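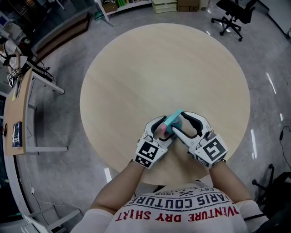 A lift with two cranes is planned in a different way from a lift with one crane, even when the load is the same and the ground is the same. The machines are now connected through the load, and whatever one operator does will be felt by the other. You can see the principle on a very small scale with the turquoise and pink object held between the two white grippers: each one has its own side, and the object is only a little above the table. A good first pick should look similar. Both cranes take their part, the load comes just clear of the supports, and everything stops there while people check. The steps below are the ones I use when I prepare such a lift for crews which have mostly worked with a single crane.

Before you start

You need the load charts for both cranes in the exact configuration they will have on site, a drawing of the load with its center of gravity, the weights of all the rigging, and the result of the ground check. You also need one person who is in charge of the lift. Not one for each crane - one. If the cranes come from two different rental companies, agree on this name before the cranes leave their yards. Check also what your local regulations and the site owner require. Many sites want a written plan signed by a qualified person, and this page does not replace it.

Step 1. Find the real weight

Do not take the weight from the old order papers. Ask for the weight of the load as it is today, with brackets, insulation, remaining liquid and everything that was welded on later. Then add the hook blocks, slings, shackles and spreader bars. On the job I use as an example here, a horizontal vessel at the Kudura plant, the rigging under one hook was 889 pounds, and in the first version of the plan it was forgotten completely.

Step 2. Calculate the share of each crane

The two cranes carry the same weight only if the center of gravity is exactly in the middle between the pick points. Usually it is not. The rule is simple: the crane which is closer to the center of gravity carries more.

Our vessel weighed 18 tons. The pick points were also 18 feet apart, so the numbers are easy to follow. The center of gravity was 11 feet from pick point A and therefore 7 feet from pick point B.

Share of crane B: 18 tons x 11 / 18 = 11 tons
Share of crane A: 18 tons x 7 / 18 = 7 tons

After this, add the rigging of each side to its own crane. Many beginners make the calculation the wrong way around and give the larger share to A. Please check it with common sense. B is closer, so B has to carry more.

Step 3. Keep a reserve

The share from step 2 is true only while the load stays level and both hoist ropes stay vertical. When one end goes up faster, or one boom swings a little early, the forces change. For this reason the cranes are not used up to the full value of the chart. A common practice is to stay at 75 percent of the rated capacity or lower for each machine, but your company or the crane manual may ask for less, and then you follow the smaller value. Read the chart at the largest radius the crane will reach during the whole movement. The radius at the start is often the comfortable one.

Step 4. Decide the movements and write them down

Break the lift into small movements and let only one kind of movement happen at a time. Our list looked like this:

Hoist together until the load is clear.
Stop and check.
Hoist together to the travel height.
Stop.
Swing together, slowly, to the second mark.
Stop and check the radius on both cranes.
Lower together. 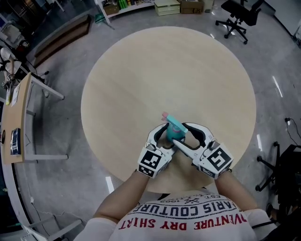

Each line in the list needs a starting position and an end position that people on the ground can see. We used spray paint marks and cones. If at some point only one crane has to move, write this as a separate line and name the crane. Avoid traveling with the load when you can, and avoid hoisting and swinging in the same line.

Step 5. Agree on the signals

Kevin Noonan from Restari, who directed the lift at Kudura, gives every command with the name of the crane first: "Crane A, hoist slow." When both should move he says "Both cranes." I have copied this from him for all my jobs. Use a radio channel which is not used by anyone else on the site and test it with the engines running. Anybody can give the stop signal, and both operators stop for it, also when it was meant for only one of them. If the radio becomes silent during a movement, this is also a stop.

Step 6. Make the trial lift

Take up the slack slowly on both sides. Compare the load indicators with the values from step 2. Then lift the load just clear of its supports and hold it. Now look at these points:

Are the hoist ropes vertical, seen from the front and from the side?
Is the load level?
Do the indicators agree with the calculation?
Did any outrigger mat sink or tilt?
Are the slings sitting where they were placed?

If an indicator shows clearly more than you expected, put the load down. Do not try to correct it in the air by hoisting the other side. In our case crane B showed too much in the first trial, and we found that a manway cover had been left on at that end. With the cover off, the second trial was good.

Step 7. Carry out the lift

Follow the list line by line and read the next line aloud before it starts. Assign one person to each hoist rope only to watch if it stays vertical. Side pull is the problem that grows most quickly in a tandem lift, and from the cabin it is hard to notice. Stop for wind according to the lower limit of the two cranes.

When the load is down, keep both hooks connected until the supports are checked and the bolts or wedges are in. Then slack off both cranes together, in small steps.

Last updated January 2020. The wind table was removed from this page and will come back when I have corrected it.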